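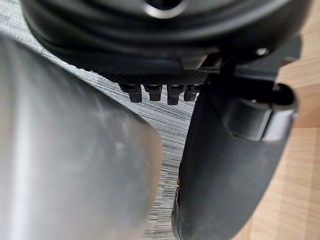

By Iltorley Technical Writing, for Vindance Water Products
Last revised in June | Applies to the Hegyi water softener, all cabinets

Section 3: Fitting and first set-up

Read this section through once before you begin. It covers the Hegyi softener from unpacking to the first full regeneration. If you are replacing an older Vindance unit and keeping the existing pipework, you can skip from step 4 to step 9, but check the drain fall described in step 12 all the same.

Before you start

You will need an adjustable spanner, a pipe cutter, a bucket, a towel, a spirit level and a small flat screwdriver. PTFE tape is in the fittings bag. The bag also holds two hoses, the bypass valve, four sealing washers, the drain hose, the overflow elbow and two hose clips. The hardness test strips are taped under the cabinet lid.

Check your water pressure with a gauge at the kitchen tap, or ask your water supplier. If the pressure is above the limit printed on the rating label, fit a pressure reducing valve on the incoming pipe ahead of the softener.

The cabinet is 715 mm tall with the lid shut. Leave enough room above it to lift the lid fully and pour in salt from the bag. A kitchen base unit with the shelf removed is usually tall enough, but measure from the floor of the unit and allow for the pipes at the back.

CAUTION: Do not fit the softener where it could freeze. Damage caused by frost is not covered by the guarantee. In a garage or outhouse, lag all the pipes and the drain hose.

CAUTION: One tap in the house must stay on hard water for drinking and for making up baby feeds. This is normally the cold tap at the kitchen sink. Outside taps are best left on hard water too.

Placing the cabinet

1. Lift the cabinet out of its box with two people. Hold it by the base. Do not lift it by the valve head or by the lid.

2. Remove the transit tape from the lid and the foam collar from around the brine well. Take out the fittings bag.

3. Stand the cabinet on a firm, level surface close to the rising main and a drain. Check it with the spirit level from front to back and from side to side. If it rocks, pack under the base with something that will not rot.

4. Turn the cabinet so that the two ports on the valve head face the pipework. The port marked IN takes hard water. The port marked OUT carries softened water to the house.

Note: Leave a hand's width behind the cabinet. The hoses must curve gently. A hose bent into a kink will reduce the flow and may fail later on.

Connecting the water

5. Turn off the water at the main stopcock. Open the lowest cold tap in the house and let it run until it stops. Leave it open.

6. Turn off any boiler or immersion heater that is fed directly from the mains.

7. Cut the rising main at the point you have chosen, after the branch to the drinking tap and after the branch to any outside tap. Have the bucket and towel ready. Some water will stay in the pipe even after the tap has stopped running.

8. Fit the bypass valve between the cut ends. The arrow on the body must point in the direction of flow. Tighten the compression nuts by hand and then give each one a further turn with the spanner.

9. Put a sealing washer in each end of both hoses. Connect one hose from the inlet side of the bypass to IN, and the other from OUT to the outlet side. Tighten by hand, then nip up with the spanner. Do not use PTFE tape on these joints.

10. Leave the bypass valve set to BYPASS for now.

If your pipework is not 15 mm or 22 mm copper you will need an adaptor. Plumbers' merchants stock these. Old lead or iron pipe should be looked at by a plumber before you go any further. If the electrical earth of the house relies on the metal pipe you have just cut, an earth continuity strap must be fitted across the gap. Ask an electrician if you are not sure.

Connecting the drain and overflow

11. Push the drain hose on to the ribbed spigot at the rear of the valve head and secure it with a hose clip. Run the other end to a standpipe or to a washing machine waste. Leave an air gap between the end of the hose and the water in the trap. The hose must never be pushed down into standing water.

12. The drain hose is under pressure and can rise over a door frame if it has to. The overflow hose is not, and must fall all the way from the cabinet to the outlet.

13. Fit the overflow elbow to the hole in the side of the cabinet. The rubber grommet goes on the outside. Push the overflow hose (not supplied, 19 mm bore) over the elbow and clip it. Take it through an outside wall to a place where you would notice if it dripped.

Note: Do not join the drain hose and the overflow hose together. If the drain were to block, waste water would run back into the cabinet.

Turning on

14. Check that the bypass valve is still set to BYPASS. Open the main stopcock slowly. Let the open tap run until the water is clear, then shut it.

15. Look at every joint with a dry piece of kitchen paper. Tighten any that weep.

16. Turn the bypass valve a quarter of the way towards SERVICE and wait. You will hear the resin vessel filling. When the sound of water stops, turn the valve the rest of the way.

17. Open a softened cold tap and let it run until it no longer spits. The water may be slightly yellow at first. This is harmless colour from new resin and will clear.

18. Check the joints on the valve head again.

Adding salt

Use tablet salt or granular salt sold for water softeners. Table salt, rock salt and dishwasher salt with additives are not suitable. Tondedix tablets are the right size for the brine well and are sold in most builders' merchants, but any plain tablet salt will do.

19. Pour a jug of water into the salt compartment. This is needed once only. Afterwards the softener fills itself.

20. Fill with salt to the line moulded on the inside wall. Keep salt out of the brine well, which is the round tube with the cap. Close the lid.

Top up when the salt level drops to a hand's depth above the base. Do not let it run out completely. If you do, add salt, wait overnight and start a regeneration by hand as described below.

Setting the controls

21. Plug in the transformer and switch on. The display will show the model code, 2092, and then a flashing clock. If it shows anything else, unplug, wait a moment and plug in again.

22. Set the time with the arrow keys and press OK.

23. Dip a test strip in hard water from the drinking tap. Shake it once and compare it with the colour card. Enter the matching number at the HARDNESS prompt and press OK.

24. Enter the number of people in the house.

25. Set the regeneration time. The factory setting is 2 am and suits most homes. Choose a time when no one is likely to be using water. Hard water passes to the taps while the unit regenerates, so there is no harm done if somebody does.

The settings are kept in memory during a power cut. The clock is not, and should be reset when the power comes back on.

First regeneration

26. Wait at least 3 hours after adding the salt so that brine can form.

27. Hold down OK until REGEN shows on the display. The valve will move, and water will run from the drain hose at intervals. Stay near it for the first few minutes and check that the hose does not jump out of the standpipe. Tie it to the pipe if it does.

28. When the clock returns to the display, run a softened tap for a short while and test the water with a second strip. The strip should match the softest colour on the card.

If it does not, check that the bypass valve is fully at SERVICE and that IN and OUT have not been swapped. Reversed hoses are the most common fault on a new fitting. Section 5 deals with other faults.

Hot water will take longer to turn soft. The cylinder still holds hard water and needs to be used up and refilled, which in a large house can take several days. Scale already in the pipes and shower heads will loosen over the first few weeks, and you may find white flakes in the tap filters. Unscrew the filters and rinse them.

Write the serial number from the label inside the lid on the back cover of this guide. You will be asked for it when you register the guarantee or order parts.

Section 4 covers daily use and cleaning.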